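Astuces d'atelier : le câble qui pend, mon ennemi numéro un

Le mois dernier, arrêt net en plein cycle ! Le bras gauche de notre robot s'est figé, défaut de communication au poignet, et Marjan Vahidi a passé la matinée à soupçonner le logiciel. C'était le câble – trop de mou, accroché au bord de la table, connecteur à moitié sorti. 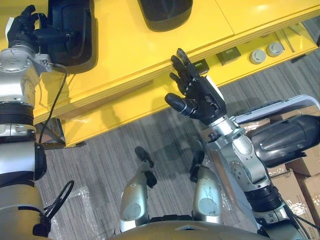

Depuis, je fais le tour des câbles avant chaque mise sous tension (arrêt d'urgence enfoncé, hein !). Je laisse environ 12 cm de mou à l'articulation, jamais plus, et j'attache le reste avec du velcro, parce que les colliers plastique finissent par pincer la gaine. Je bouge ensuite le bras à la main, doucement, jusqu'en butée.

Et ramassez ce qui traîne par terre, surtout les emballages – ça glisse terriblement sous la semelle.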